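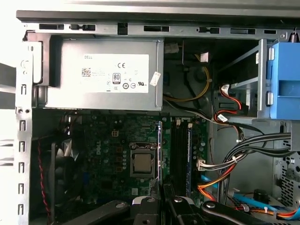

Cable routing, Amirhossein Hashemi objected when he read an early draft, explains very little about how long a repair takes, and a study that starts from tidiness will find tidiness everywhere. We take the objection seriously. Most of the claims made for neat interiors come from people who build machines for a living, and few of them have held a watch.

Figure 3. Desktop tower with the side panel off. The power supply is at upper left, the drive bays are to the right, and the processor sits in its socket with no cooler mounted.

4.2 Access and repair time

The Plestar workshop log holds 1132 jobs. We kept the 300 in which a single part was replaced and the start and end times were both legible. Of these, 200 were drive or memory swaps. The usual story is that loose cables slow the hand down, and that a colored part is found sooner than a gray one. The log gives weak support to the first idea and almost none to the second. Median time for a drive swap was 19 minutes whether the bench sheet called the cabling "good" or "poor."

Mirzaei's access score does no better. It rewards open space in front of a part, yet it treats a socket as reached once a finger can touch it, and anyone who has refitted a cooler knows that touching is the easy half. The Flemau checklist at least asks what has to come out first — a question we think matters more than any other on the sheet.

None of this shows that layout is unimportant. The sheets were filled in by the same people who did the work, often at the end of a shift, and "poor" may record a bad mood as much as a bad case. We would not lean on the drive result until the bench sheet is scored by a second reader.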